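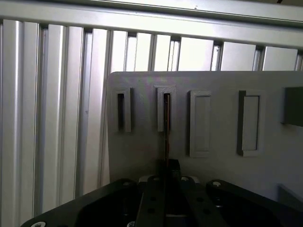 Pascual Garrido thinks slots are overkill for a wall like this and that a row of plain hooks would hold the same stuff.

Search this site Search Go

Pascual, I used hooks for years! Hooks are great for anything with a hole or a handle. My trouble is the skinny things: stir sticks, dowel offcuts, the long swabs. They have nothing to hang by. A slot just swallows them and they stay put (mostly).

So, a thread on slotted panels, because I've been having way too much fun with these this February.

First, the wall. Aluminum extrusion, uprights side by side, one rail across the top. I love this stuff so much. The channels are already there, so you can bolt a panel anywhere you like and slide it over next month when you change your mind. I have changed my mind a lot.

The panel is light gray and printed. I always round the corners now. The first one I made had square corners and I caught my sleeve on it every single morning until I took a file to it.

Slots go in a row near the top. I did different styles on the same panel on purpose, so I could try them all before committing to a whole wall of one kind. Highly recommend this. You learn more from an afternoon of poking sticks in holes than from a week of drawing them.

Two of them have a raised frame around a narrow upright opening. That little rim is my favorite part! It gives your fingertips something to find, and it makes the slot deeper without making the whole panel thicker.

Thin wooden sticks are a good test piece, by the way. Cheap, never quite straight, and they vary even inside one box. I bought a box of 100 from Udasov and have been handing them out to anybody who walks past the bench.

Yiran Bai asked how tight to go. Start looser than you think, print just the one slot, try it, then close it up a bit. A whole panel takes me 8 hours on our old machine at Rellodham and that's a long wait to find out you were off by a hair.

Oh, and leave clear space under the row. Long things hang down and they want to drift into each other. I crowded my second panel and it was like getting one noodle out of a bowl.

Next up is a wider version for brushes. Mingxuan Tang wants one for chopsticks, for the kitchen at home, and now I want that too. Will post when there's something to show!

Print this page | E-mail this to a friend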